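Setting up your Flindberg countertop spinner
Part 2: Getting the rack up and loaded 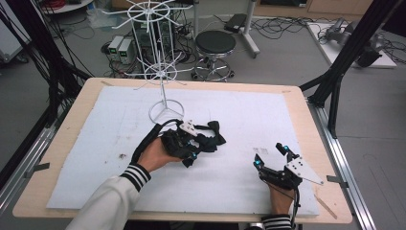 If you've made it through Part 1, you've checked your parts against the list and you know which way up the top goes. Good, that's the boring bit done. I run a little card and keychain stall, and I've put up more of these than I'd like to admit, so I'll give you the order I use (the leaflet's order works too, it just makes me swear more).

1. Pick the spot first. You want a flat surface with enough room for the rack to turn all the way around when it's full. Cards stick out farther than you think!

2. Set the base ring down and press on it in a few places. If it rocks, bend it back gently by hand. No pliers, they chew up the coating.

3. Drop the center rod into the base and turn it until you feel it seat. Finger-tight is plenty for now.

4. Slide on the lower tier, then the upper one. I offset mine a little so the top row doesn't hide what's hanging underneath.

5. Fit the top, then go back and snug up the rod.

6. Give it a slow spin, empty. A small wobble is fine and usually goes away with some weight on it. A scraping noise means a tier is sitting crooked, so lift it off and try step 4 again.

Note: The Tatton model has a longer rod and takes an extra washer under the lower tier. If you have a washer left over and a Tatton box, well, you know where it goes.

Now for the stock. Load from the bottom up, and put matching weights on opposite sides as you go. I hang one thing, turn the rack halfway, hang the next. It feels slow but I can fill the whole rack in 32 minutes with the radio on.

Caution: Don't load one side first and "even it up later." I did that with a batch of Ciltex keyrings and spent my lunch picking them out from under the counter.

Caution: Keep it back from the edge if kids will be around. They will spin it as hard as they can, every time.

Once you're loaded, check the rod again after the first day of use and tighten it if it's worked loose. Price tags and header cards are in Part 3.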